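Carnet d'atelier, avril, début d'après-midi
Petit meuble à tiroir, le brun-rouge

Je reprends le carnet après un bon café, parce que Rozália m'a gentiment fait remarquer que mes dernières notes tenaient sur un ticket de caisse et qu'elle n'y comprenait rien. Elle a raison, alors je m'applique.

Le meuble nous vient de chez Ververidis, dans un lot de petites choses que Gervásio avait repéré et négocié avec sa patience habituelle. Je l'aime bien, ce petit meuble. Il a dû être ouvert et refermé un nombre de fois considérable, et cela se voit surtout à l'avant : le vernis du dessus est écaillé tout le long du chant, alors que le plateau lui-même garde un beau brillant, avec un veinage foncé qui prend très bien la lumière. J'avais d'abord pensé tout décaper. Ettore m'en a dissuadé hier au téléphone, et après une nuit de sommeil je lui donne raison : on perdrait cette teinte et on ne la retrouverait jamais.

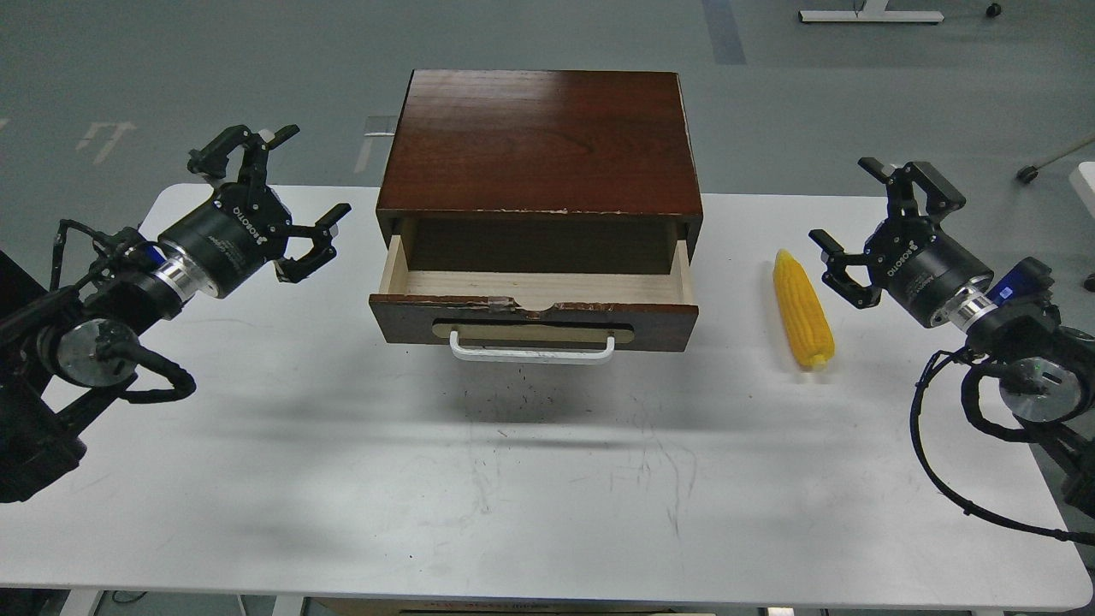
Je note donc ce que j'ai décidé, dans l'ordre où j'y ai pensé, ce qui n'est sûrement pas l'ordre où il faudra le faire.

Pour la façade du tiroir, le gros souci est l'encoche au milieu du bord supérieur. Le bois y est éclaté, et on voit dessous une matière plus claire. Deux écoles : Periklis voudrait rapporter une petite pièce collée, ajustée au ciseau, teintée ensuite ; moi je me contenterais d'adoucir les échardes au papier fin et de laisser l'encoche vivre sa vie. Elle tombe pile au-dessus de la poignée, on passe le doigt dedans naturellement, c'est presque agréable (enfin, ce le sera quand ça ne piquera plus !). Je fais d'abord un essai de teinte sur une chute et on en reparle ensemble.

La poignée blanche, je la garde, c'est entendu. Le revêtement est rugueux par endroits et un peu usé sur la barre, donc il faudra la déposer, l'égrener légèrement et la repeindre. Penser à demander à Vangelis s'il lui reste du blanc satiné de chez Endska, celui du pot cabossé. Sinon le Liltel fera l'affaire, même s'il tire un peu sur le crème et qu'il met une éternité à durcir. Prévoir 3 couches fines et ne pas s'impatienter, je me connais.

Derrière la poignée il y a cette bande beige aux bouts arrondis qui m'intrigue depuis ce matin. J'ignore encore si elle est d'origine ou si quelqu'un l'a ajoutée plus tard. Je n'y touche pas tant que la poignée n'est pas déposée.

Pour l'intérieur, le fond et les côtés du tiroir sont restés clairs, et je n'ai aucune envie de les vernir. Un coup de chiffon, un peu de cire incolore sur les chants du bas pour la glisse, rien de plus. Rozália propose de tapisser le fond avec un reste de papier à fleurs, je lui laisse le choix, elle a meilleur goût que moi.
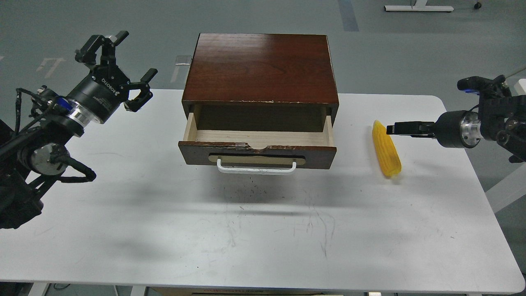
Le meuble avant reprise, tiroir entrouvert et vide, avec l'épi de maïs à sa droite.

Puisqu'on parle de la table : des petits grains sombres sur le blanc, devant le tiroir, et des éraflures fines un peu partout. Passer la balayette avant de poser quoi que ce soit de fraîchement peint, et étendre une couverture dessous.

Le grain du ponçage maintenant, pour que ce soit écrit quelque part : du 240 sur l'arête du dessus, à la cale, sans mordre sur le plateau. Ensuite une retouche au pinceau fin, teinte acajou coupée d'un peu de brun. J'en ai préparé un fond de bocal, étiqueté, sur l'étagère à gauche de l'évier. Merci de ne pas s'en servir pour autre chose, Periklis, je pense à toi avec affection.

Reste à faire :
essai de teinte sur chute
déposer la poignée, garder les vis dans une enveloppe
appeler Plamville pour la cire incolore, 2 boîtes
trancher pour l'encoche, pièce collée ou simple ponçage
demander le blanc à Vangelis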